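July
By the Kemville desk

Pick up a pair of hand-held grippers and within a minute you stop thinking about them, and that is the fun of the whole idea. No arm, no joystick, no lag. You squeeze, the jaws close, and your own wrists do the steering.

Our test at the Margaritis workshop in Kemville put two sets side by side, one from Vurex and one from Rernmont. Both track hand motion with printed marker cubes, and both went through 800 grasps on soft, squashy things, the sort that make a rigid jaw look silly.
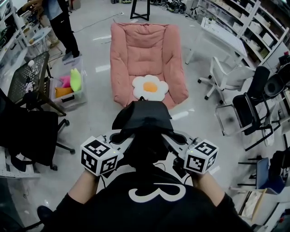 The Vurex pair won me over on feel. The trigger has a long, even pull, and you can hold a cushion by one edge without crushing it. We logged 55 dropped grasps with it, against 187 for the Rernmont, though most of those came early, before we swapped the finger pads. With the new pads it was a much closer race!

Cables still bug me. Turn around too fast and they tug at your elbow. I'd happily trade a little battery weight for cutting them, and I'd sign up for another 1000 grasps tomorrow.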